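Usament Hand-Held Gripper Kit: Notes After Three Months of Use

The workshop at Innes took delivery of the Usament hand-held gripper kit in October. It was ordered through Lodden, the regional distributor, together with the extended support plan. Several readers of this blog have written to ask whether the kit can be recommended, and the following remarks are offered in answer.

The kit arrives in a single case. Assembly follows a printed guide of 9 steps, all of which are clear except the sixth, where the order of the washers must be worked out from the drawing. The supplied hex key is too short to reach the rear screws with comfort, and a longer one was used. A person with ordinary tool skills should allow an afternoon.

Our use of the kit is confined to tabletop work: picking up small items, moving paper and cards, and tracing simple paths over a drawn sheet. Sessions are kept short. The handle is well balanced for the first part of a session, but the wrist begins to tire before the battery does, and the grip would benefit from a softer cover.
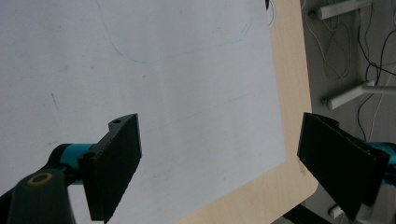
A reader signing as Dremus wrote that the finger pads on an earlier kit lost their hold on thin card after 200 cycles, and asked whether the newer ones were any better. The concern is a fair one. Our first pair passed 300 cycles before any slip was noted on card, and they continue to hold thicker items without trouble. Dremus also reported that cleaning the pads with a damp cloth restored some of the hold. We have adopted the same practice at the end of each session.

The pads have a finely textured face, and single sheets of paper remain the hardest item for them. A sheet lying flat on a smooth table offers very little to take hold of. Operators here have learned to approach from a corner, close slowly and lift at a low angle. New operators generally need several attempts before the motion becomes natural.

Support from Lodden has been satisfactory. One request for a replacement screw set was answered within 3 working days, and the parts were correct. A second request, concerning the calibration file, took longer and was resolved only after the original order number had been sent twice. The support plan does not cover pads - a point that buyers should confirm before signing.

The kit has been retained, and a second one is under consideration for the spring term. Spare pads will be added to that order.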